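Re: Desk against a mezzanine balustrade, gap or no gap?

Trornis
Original poster
We're refitting the upper level of a two-storey office. Existing balustrade is a solid panel with a timber handrail on top. Plan is to push single desks straight up to it, long edge parallel. My concern is small items going over the rail onto the people below. Has anyone run this layout for a while?

Clunirow
Run it with a gap of 80 mm and a rear upstand on the desk. Flush desks rub the panel finish every time someone leans on them. The upstand also stops pens. I would not sign off on a flush desk.

Ulent
Disagree on the gap. Anything dropped into 80 mm stays there until the desk is moved. We have ours flush and the panel finish is fine after 2 years. 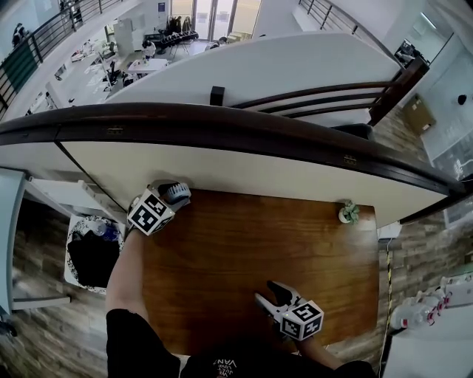 Đinh
Moderator, Fitout and Furniture

Similar arrangement to the one proposed: timber-top desk against a white barrier, dark brown handrail, open office floor one level down. Note the succulent in the far corner. A small pot like that is the item I'd worry about, and I'd keep it below rail height on the desk surface, never on the rail itself.

Also note the hinges on top of the panel, just under the rail. If yours has the same detail, find out what they serve before you fix anything to it. An upstand or cable tray at the back of the desk could foul them.

Trornis
Good catch on the hinges. Ours has none that I've found, but I'll check behind the skirting trim. What about noise from the lower floor?

Ulent
Noticeable. We have 6 desks along the rail and the two nearest the stairs are the last to be picked.

Clunirow
Still against flush. A desk is also a step. Once it's hard against the barrier, the effective height is measured from the desktop if anyone can climb on it, and a certifier may well raise that. Ask before you order.

Đinh
Agreed on asking first. On the gap itself I'm closer to Ulent — 30 mm with a brush strip is the most I'd leave. Enough for a cable, too narrow for a phone lying flat on the desk to drop through sideways.

Clunirow
A phone on edge is well under 30 mm.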